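Colska bench notebook: supper table, second layout
2026-04-21
By the Colska bench team, Zudska robotics club
5 min read

Carrying straight on from the tray work. Both arms homed first time this morning, which put everyone in a good mood before the kettle had even boiled, and the left gripper has stopped creeping shut when it's left alone. The new spring washer did it. I know a washer is not much to get excited about but we'd chased that creep through two sets of settings and a firmware rollback, and it was a washer!

Where we are: 164 clean demonstrations saved for the Colska task, all driven by hand through the Kpodo controller. The target for the Driltavbridge open day is 1000. That looks a long way off on paper, but the pace has picked up a lot now that people swap over at the controller before they get tired. We tried the long-shift way in March and you could see it in the recordings - lovely smooth reaches to begin with, then everything getting jerky and cross towards the end. Short turns from now on, please. Put your initials in the log when you take over and again when you hand back.

The task itself, for anyone who missed the last meeting: the arms have a mixed supper in front of them and have to shift it about on request. Tomatoes one way, crayfish another, bagged bun moved without being squashed, paper bag to finish up in. We picked food because it's awkward. Blocks and cups were fine for learning the controller, but after a fortnight of blocks the whole class could have done it asleep, and I think the policy was more or less asleep too.

Layout today is the mat slid over so the basin sits on bare wood on the left, tray on the mat, crayfish in a long pile beside it on the right with a couple over the tray's top edge. Bag on the far right of the table. I like this one a great deal. It gives the right arm a proper choice to make, as the pile is tempting and easy to reach into, while the ones lying on the tray are the ones that need to go first or they get dragged along with whatever you pick up next.
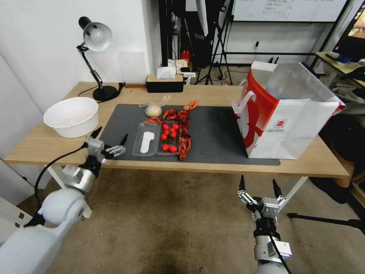 Why not start with a tidy table and add the mess later, came the comment under our March entry, seeing that every other club seems to do it in that order? Fair point, and it was put kindly. The comment went on to say that a beginner policy trained on clutter may just learn to dither, and that we'd save ourselves weeks by getting single picks solid first.

I've been chewing on that all day. We did have a bit of tidy-table work at the start (the blocks), and it taught the drivers more than it taught the arms. My feeling is that if we train on neat rows, the grasp gets very fond of approaching from one side, and then the first time two things overlap it has no idea. But the dithering is real, I can't pretend it isn't. There were several attempts this afternoon in our trial policy where the right gripper came down over the tomatoes, rose, came down again, rose again, like somebody choosing a chocolate. So a compromise: every driver does their first turn of the session with a single item on the mat, then goes to the full layout. We'll tag the two kinds separately so they can be mixed in whatever proportion we fancy at training time.

Tomatoes. Shiny and round, so the usual trouble, they roll and they throw a bright highlight straight into the head camera if the lamp is turned up. Tilting the shade further down helped. Gripping across the middle is hopeless if you come in fast. Come in slowly, fingers barely wider than the tomato, and let the wall of the tray do some of the work by nudging the thing against it. One of the first-years found that trick and I'm very jealous. The stems are a nuisance for the vision side but the drivers like them, you get a sense of which way up things are.

Crayfish. Best part of the project by miles. They hook on each other, so pulling one often brings its neighbour along for the ride. What seems to work is a pinch in the middle of the body, a small lift, a pause, then a little wiggle from the wrist before moving off. The pause matters for the recordings as well. If you wiggle straight away the policy blurs lift and wiggle together and you get a sort of shudder, which everybody finds very funny and which drops the crayfish.

Bun. The bag crackles and slides, and the gripper force reading tells you next to nothing until it's too late. Go for the loose plastic and leave the bun itself alone. We had a lively argument about whether that counts as cheating. I say no! It's how I would pick it up.

Two-arm moves: still our weak spot. Left arm steadies the tray, right arm picks. In theory. In practice the left arm's driver watches the right arm, as anyone would, and the tray slowly wanders across the mat. It's better with the pair sitting side by side and talking all the way through. The recordings with chatter are noticeably smoother, and someone ought to work out why, maybe as a small write-up for the end of the course.

Cable note. The loop down the left arm is all right at normal reach but goes tight when the wrist turns fully inward over the basin. Leave it alone for now, just don't force that turn. I'll add a clip at the elbow next session, and a spare for the right arm while the box is open.

Trial policy, for the record: trained overnight on what we had, seven attempts on the full layout this afternoon, five of them got the first item to where it was asked to go. I did a small dance. The misses were both the dithering described further up. Nothing beyond the first item yet, so let's keep our feet on the floor, but a month ago the arms couldn't find the mat.

To do
- single-item turn at the start of each driver's go, tagged
- elbow clips
- put tape corners on the table for the mat, in a colour the camera won't mistake for food
- write to Driltavbridge about mains sockets and how close visitors may stand
- back up the recordings to the second drive BEFORE anyone updates the Kpodo software
- try the basin on the other side of the table and see who complains

Next session starts with the clips, then straight into recording.

Recent entries
The washer and the creeping gripper
Blocks, cups and boredom: notes from March
Learning to drive with Kpodo
Zudska club: open day plans for Driltavbridge
How we tag our recordings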